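Speech notebook: the promise count, second pass

September, started 4.10 pm
Posted by the notebook keeper, Lurar speech project

We use cookies to remember your preferences and count visits. Accept | Manage settings
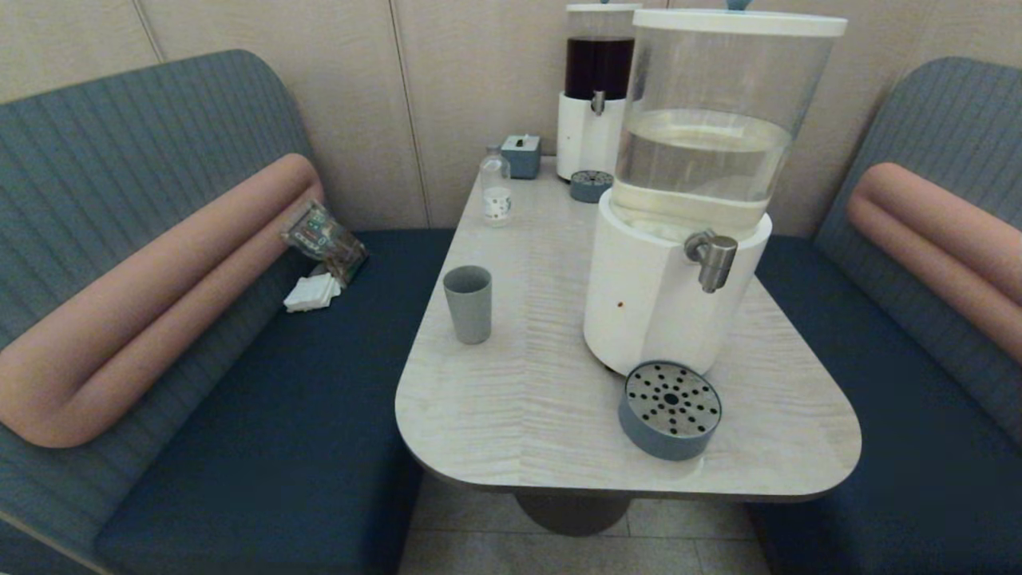 Booth table with the water dispenser and drip tray.

Carrying on from the last entry, which ended with the word "oh" and a page number. The page number was the one in the codebook where "promise" is defined, and the definition is worse than I remembered. It says a promise is "a statement in which the speaker commits to an action". By that rule "I will come to the school in a moment" is a promise, and one that politicians keep far more often than the other kind. We have been giving the council leaders of Trarberg credit for it.

So, the state of things. The collection is 641 speeches, all of them leader's addresses, budget openings or replies to budget openings. First pass is done. Second pass is to recode 20 per cent of them under a tighter rule and see whether the pattern survives. The pattern, for anyone joining here, is that promises go up in the middle of a term and down just before an election, when I would have bet lunch on the opposite. If it's an artefact of leaders saying "I will turn to drains" I would like to know before we tell anyone.

New rule, as of this afternoon: the action has to take place outside the speech, and someone other than the speaker has to be able to check it. "We will resurface the bridge road" counts. "We will never forget the bridge road" does not, sadly, although it got the bigger cheer.

Things the new rule doesn't settle:

"We will look at" - I say no. Looking can be checked in principle, but I don't want to meet the person who checks it.

"We will continue to" - leaving this as its own code (CONT) for now. It may be the largest code by the end. Half the budget openings are made of it.

"My opponents will not like this, but" - not a promise, keep going until the actual sentence. Sometimes there isn't one.

"You have my word" - counts only if it's attached to something. In one reply it is attached to a long passage about the speaker's late grandfather and the value of getting up early. Coded as none.

Ran the transcripts through Endik again before tea. Endik still splits sentences at "Cllr." and at "No." so a line such as "Motion No. 3 will be funded" comes out as two sentences, the second of which begins with a numeral and a good deal of confidence. I've put both abbreviations on the exceptions list. This breaks the speeches where somebody says "No." and means it, and there are more of those than you might think in the replies. Took "No." off the list again and will fix the motions by hand. Please don't put it back on.

Applause. The first pass took applause from the printed record, where it appears as (Applause), (Loud applause), (Applause from some members) and, once, (Some applause). We've been treating the last two as the same thing. I went back to the recording and they aren't. "Applause from some members" is one side of the chamber clapping properly. "Some applause" is everyone clapping as you would for a child who has come fourth. Split the code. It only affects the one speech, so this is pure vanity, but I'd sooner it was right.

Also on applause: the clerk's record stops noting it at all for a stretch of years. First I thought the speeches were bad. They are fairly bad, but the recordings have clapping all over them. Whoever kept the record in those years had either been told to leave it out or held a view. Mark the whole stretch as missing, do NOT code it as zero. I did code it as zero in the first pass, which gave us the lovely steep dip I was so pleased with in spring. The dip is gone. I've left the old chart in the folder under "charts, wrong".

Length. Capped the window at the first 3000 words of each address so the long ones don't swamp the rest. Problem: the promises are not spread evenly. Openings are thanks, weather, a joke, the finances we inherited, and then a long walk round the ward boundaries. In the long addresses the promises are packed in the last part, where people are getting their coats, and the cap cuts most of them off. Without the cap the mid-term rise gets a bit smaller. It's still there. I'll report both ways and let the reader pick a side, which seems in keeping with the subject.

Agreement between coders. There were 3 of us on the trial batch and we agreed nicely on anything involving concrete: roads, roofs, the swimming baths. We fell apart on anything involving hearts. "We will stand with our market traders" had one yes, one no, and one note in the margin reading "stand where?" I have adopted the margin note as policy. If you can't say where, it's a no.

The Lui tagger, which was supposed to help with all this, marks hopeful language on a scale and gives its top mark in the whole set to a passage about parking permits. I read the passage. It's a decent passage. The speaker plainly cared about permits, and there's a turn near the end, with "street by street" said over and over, that I found myself reading aloud to the wall. Still, top of the whole set. Lui gives a middling score to the flood speech, which made me tear up on the bus, and I think that's down to the word "damage". Not using it for the main result. Keeping the permits passage for the talk.

One thing I do like. Leaders who lose their majority promise less straight away, and the promises get smaller and easier to check. Benches, a crossing, opening hours. Then, one address later, the big ones creep back in with "working together across this chamber" stuck on the front. I haven't tested this. It's me with a highlighter. But it showed up in several terms in a row before I'd gone looking for it, and it would be a more useful finding than the dip ever was. Needs a proper code: SIZE, small / middling / large, with examples for each taken from different parties so we can't be accused of thinking only one lot does benches.

To do:
- rewrite the definition in the codebook, date the change, keep the old wording underneath
- motions by hand (see Endik, above, with feeling)
- recode the trial batch with "stand where?" in force
- draft SIZE examples
- find out what the council's own record calls a pledge, as it seems to use "pledge", "aim" and "ambition" for the same bus shelter in consecutive years

Stopped at 6.40 pm, partway through a reply to a budget opening. Speaker has said "let me be clear" and is now on to the second page. Pick up from the top of that page.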